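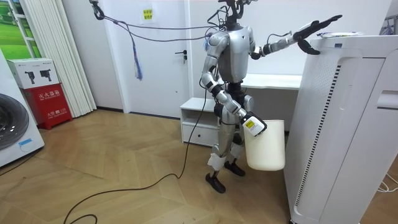

A silver humanoid robot reaches over an air purifier.

Gredon gallery hangs its winter show, eventually

The annual members' exhibition at the Gredon Arts Centre opens on 15th November with 135 works on the walls, down from the 313 submitted. The walls themselves are new, or at least the colour is. After two seasons of a shade the paint tin called Oatmeal and the membership called several other things, the main gallery has gone back to plain white.

This year's theme is "Near Water", which was chosen by ballot last February and has been interpreted with the usual generosity. There are harbours, there are herons, there is a very good linocut of a leaking tap. One large abstract in rust and grey has been admitted on the strength of its title, "Estuary IV", although the artist has confirmed there is no Estuary I, II or III.

The selection panel spent two evenings going through the entries and is understood to be still on speaking terms. Oils and acrylics make up the bulk of the show, as they always do, but the works on paper are the stronger half by some distance. A run of small charcoal studies near the side entrance, each no bigger than a postcard, will reward anyone who can get past the coat rack to see them.

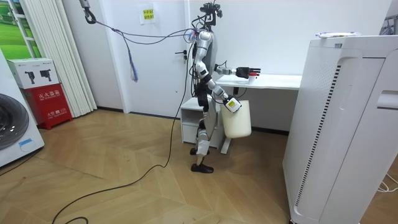
Textiles have been given the back room for the first time. The weavers have been asking for it since the room was used to store easels, and they've made the most of it, with a five-panel hanging in undyed wool that takes up most of one side. Visitors are asked not to touch it. Visitors to the preview touched it within four minutes, and a second sign has been added, in larger type.

Ceramics remain in the foyer, on the plinths everyone agrees are too low. The centre applied for new ones under the Vikik regional arts grant and was awarded $797, a sum that covers one good plinth or several bad ones. For now the money is sitting in the bank while members debate the matter in the newsletter, where the correspondence has reached its third page.

The Bittencourt Prize, worth $1,000 and awarded to the work the judge would most like to live with, will be announced at the opening. It went last year to a still life of three lemons, and entries featuring citrus are noticeably up. There's also a people's choice award, decided by slips of paper in a box at the front desk. One vote per visitor, please — the handwriting last time was distinctive.

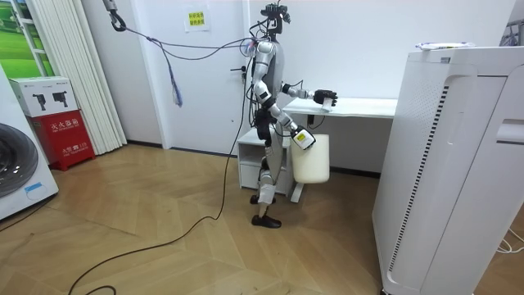 Titles and prices are listed in a printed catalogue, available at the desk for a gold coin or its moral equivalent. An attempt to put the whole thing online through Soltix, the booking service the centre has used for its workshops, ended when the system insisted on assigning every painting a seat number. "Low Tide, Evening" was briefly available in Row F. Anyone who did book it is welcome to come in and see it standing up.

Most of the work is for sale, and the centre takes a modest commission that goes toward heating. Regulars of the Thursday-night life class, now held on a different evening but still called that, will appreciate the priority. Buyers are asked to leave their purchases hanging until the show closes, a rule brought in after a bare patch developed beside the fire exit and was favourably reviewed as a comment on absence.

A series of floor talks will run alongside the exhibition, with printmakers first and watercolourists to follow. Talks are scheduled for half an hour. The printmakers have asked for longer and the watercolourists have asked whether they have to.

Doors open for the launch at six, with speeches at half past and wine until it runs out. Entry is free. Parking behind the building is limited and the car park next door belongs to the bowling club, whose members also have a winter event on that night and have been in touch about it.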